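3.2 The bed, the sheet and the small blue cloth

We picked the bed because it's the piece of furniture people argue with us about most. Everyone who read our first draft had an opinion on how a bed ought to be made, and hardly any of them agreed. My co-author Chantal McIntyre folds the blanket first and then does the sheet, and I think she's wrong — but the order does change how the sheet ends up lying, so we wrote both versions into the protocol.
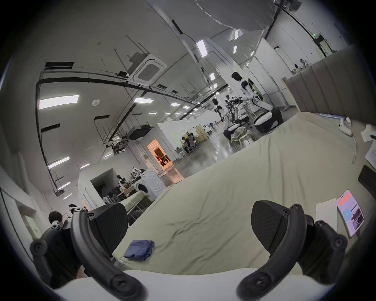
The other thing we cared about was clutter. In the Avonora home survey, which we ran in September, people told us over and over that the bed is where everything lands when they walk in: the phone, the mail, the pen they were using, a charger or two. A bare bed would've been easier to write up, sure, but it wouldn't look like anyone's bed. So we let things pile up on it and asked people to work around the pile or move it, whichever they liked.

Share 7 | Comments 2

Moving it was by far the more popular choice. Folks tended to push the small stuff toward the headboard and then forget it, and that left them with one side they could smooth out and one side they couldn't really get at. Eusebio Gallardo started calling this the "junk side" and the name stuck (it's in our coding sheet now, sorry). 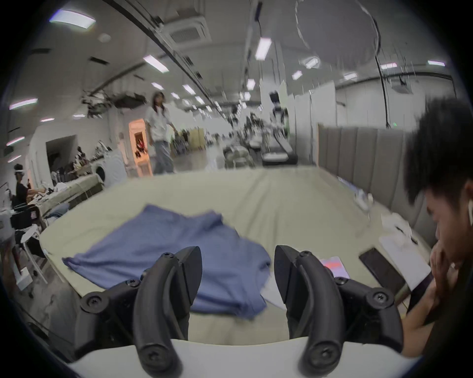
I also want to say something about loose cloths, because they gave us more trouble than the bedding itself. A sheet has corners you can find. A small soft cloth dropped in the middle of a bed is just a lump until somebody picks it up and shakes it out, and on a rumpled sheet it's easy to grab both layers at once. We count that as a mis-grab only if the sheet comes up with the cloth. If it just wrinkles a bit, we let it go!

The blanket was the last piece. We asked for it to be folded along the near edge and left it at that, with no rule for how neat the roll had to be. Chantal wanted a rule, and we may add one for the Humora version of the study.

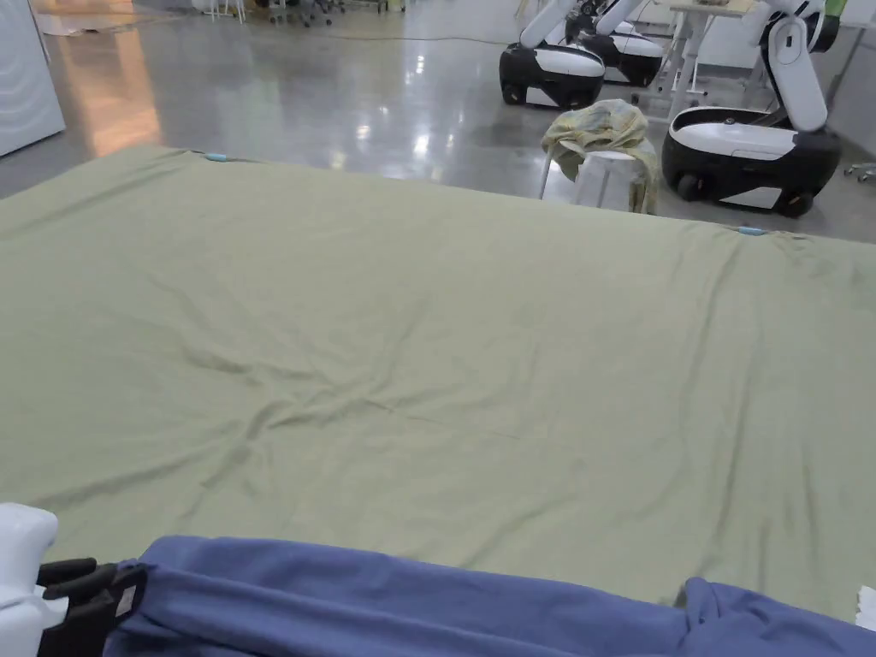 Figure 4. Sage-green sheet spread across the bed, with the blue-violet blanket folded along the near edge and two small light-blue clips on the far edge.

The clips are cheap and I'd recommend them to anyone trying this. Scoring for the sheet and the blanket is kept separate, and both scales are in the appendix.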